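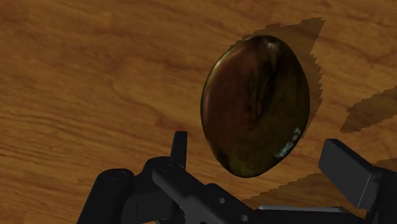

Plukari Hard Wax Oil, Satin

For tables that get used. One 700 ml can covers a dining table for 64 with a bit left over – sorry, a dining table of the ordinary sort, twice, and a bench. The 64 was our Plernorow canteen job, and that took rather more cans.

Stir it. Shaking fills the oil with bubbles, and you will be looking at them for years. Wipe on a thin coat with a lint-free cloth, go along the grain, and take off whatever the wood hasn't drunk after 3 minutes. Thin means thinner than that.

Leave overnight before the second coat. Johanna Plattner in our workshop says two coats are plenty. Urs Pichler says three, and his tables are still sticky.

Not for floors. We sell a floor oil and would love you to buy it.

Spread used cloths flat outdoors to dry, as oily rags can catch fire by themselves.

Colors: Clear, Honey, Old Honey
Order no. 4000
Next delivery from Tradadier: 4th August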